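Notebook, Thursday, September

Ball and box task, two-gripper collection, continued

Picked up where we left off with the hand-held grippers. The question I wrote on the inside cover is still the question: if we change how the person demonstrates and leave the training recipe alone, how much does the policy care? We've been arguing over this since the Varna workshop and I'd like to have something on paper before the Skodo call, even if it's a messy something.

Task is the same old one. Two orange ping-pong balls, one clear plastic box, white board on the table. Both balls end up in the box, one gripper per ball, no help from bare fingers. I keep being surprised by how much there is to argue about in a job a toddler would finish before you got the timer going!

Two styles of demo today:

Style A, "natural". Do it however feels comfortable, hands overlapping in time if you want.

Style B, "staged". One hand goes while the other hangs back, short hover over the box before each release, then the other hand takes its turn.

My bet going in was on B. The Ó Riain notes (the blue binder, second tab) push for staging, and their reasoning is that the wrist views get simpler when only one hand is doing anything interesting. I half believe it. The trouble is that B feels awful to do, and by the end of a block I catch myself rushing the hover, so my B demos drift toward A without anyone deciding they should.
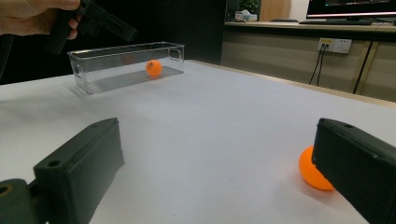

Wrist view. One ball in the box, one at the gripper, other hand over by the box.

I like this view a lot for checking things. You get the box, the ball and the other gripper all at once, and that is exactly the stuff the policy has to sort out. Two things to watch, though:

- The ball hides behind the finger. From the wrist you see part of it and have to guess the rest. My crude "is there a ball in the fingers" labeler hates this, and it threw false negatives all through the morning block. I dropped the threshold and it got better, but I haven't checked what that did to the false positives. Do that before relabeling anything!

- The clear box shows a faint orange reflection of the ball through its far wall. The labeler is color-based, so of course it wants to call that a third ball. Masking by blob size should deal with most of it. We could swap in an opaque box, but then we're solving a different (easier) problem, and I'd sooner keep the clear one and suffer.

Counts so far, both styles together: 699 demos kept. I threw out 9 from this session. Most of those were drops, plus a couple where I started moving before the sync beep, which is just me being impatient. Everything thrown out is still on the Nastberg drive in the rejects folder, so please don't clear it, I want to look at the drops again.

First result, such as it is. I trained 2 policies overnight, one on A only and one on B only, same number of demos each, same seed. Offline the B policy has the lower action error, as expected. On the table it's less clear. B is lovely on the first ball and then dithers. It gets to the hover and sits there, as if it learned the pause better than it learned what comes after. A is scrappier on the approach but it commits. I wouldn't put either of them in front of visitors yet.

So offline error is a bad guide for this comparison. A pause is easy to predict, so a dataset full of pauses looks great on that number. I should have seen that coming. Next time, score with the hover frames removed and see if B still wins.

Also want to pin down the reset. If I put the balls back in roughly the same spots every time, the policy may just be memorizing the spots. For the afternoon block I'm moving one of them up by the far end of the box and leaving the other out on the open part of the board, then swapping sides whenever I remember to. (I need a proper list for this. "Whenever I remember" is not a protocol.)

Watch the cables in this layout too. The one off the left gripper lies along my forearm and tugs when I reach for the far end, and I think I can see it in the wrist trajectories as a little hitch. Try a longer loop.

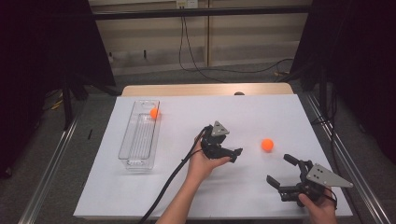 To do before the next block

Check labeler false positives at the new threshold.

Rescore A and B without hover frames.

Write the reset list, print it, tape it up where I can't ignore it.

Train one mixed A+B policy. If the mix keeps the clean approach from B and loses the dithering, I'll be very happy and also slightly annoyed about the whole staging debate.

Ask Skodo whether their wrist trajectories show the same hitch.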